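Ground visit: Burkdale, February 17, 2023

The supporters' trust arranged a tour of Burkdale ahead of the club's licensing inspection. Places were limited to 40 and the group was split in two at the turnstiles. I went with the second half, led by the club's operations manager, Jean Urquhart.

We began at pitch level. The playing surface measures 105 metres in length and was relaid in September on a sand-dominant rootzone. Drainage runs to a new outfall behind the Flolldale end. The old one shared a pipe with the car park and backed up in heavy rain, which accounts for two of last season's postponements. There is no undersoil heating. Frost covers are kept on rollers along the east touchline and take a crew of six to lay out.

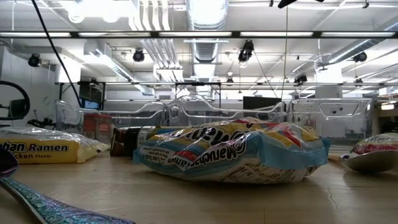
The licensed capacity is 3851. The figure is set by exit widths on the north terrace and has nothing to do with the number of people who could stand there. Urquhart said a second gate in the north wall would add 300 places, subject to the council accepting a revised evacuation time. Drawings have been submitted. The wall itself is sound, although the coping has been patched with two different mortars and will need doing again.

Crush barriers were tested over the summer. Two failed and have been replaced; the new ones are galvanised and still unpainted. The main stand has its original timber seating in rows A to F and plastic from G upwards.
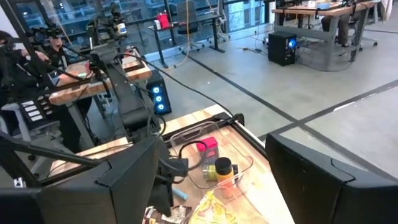 Floodlighting is the weak point. The four corner masts carry metal halide lamps, and the reading in the south-west corner is below what the league will ask for if the club goes up. Bansal have quoted for LED heads on the existing masts, with Ploslow to carry out the structural check first. No order has been placed — the club wants the mast report before it commits any money.

The control room was the last stop. It has a clear view of three sides, but the near end of the main stand can be seen only by camera. Radio coverage under the stand is poor and stewards there use a wired handset.

The tour finished at the players' entrance. The second half of the group did not see the dressing rooms, as the under-18s were using them.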